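Date: January 26, 2020
Subject: Re: [Layug-garden] leaky birdbath, and what to put in it

On January 26 a member wrote:

> The old Siken birdbath is dripping again. Would pond sealer hold through the freeze, or should I just buy a new bowl? Also, are pebbles any use in there?

I went through all this with mine last winter! Sealer did hold for me, but I brushed on 2 coats and let the bowl sit in the garage for days before I filled it again. It's a boring wait and the finches will glare at you through the window.

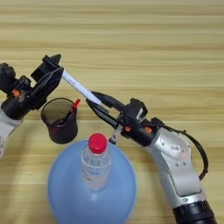 As for pebbles, yes, put a few flat ones on one side so the small birds can stand without getting in over their heads. Mine came from the creek path behind Grorudo – free, and they don't get slimy as fast as the shiny bagged kind.

If you do go shopping, the Unico bowl is shallow and has a rough bottom, so I'd look at that one first. I paid 121 dollars for a fancy glazed thing years ago and the chickadees never touched it (my neighbor's cat loved it, though).
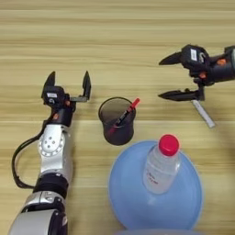
How often should you change the water in January? Every couple of days is fine, plus any morning there's ice on top.

I've got half a can of sealer left if you want it. It's on the shelf by my back door, just come by and grab it.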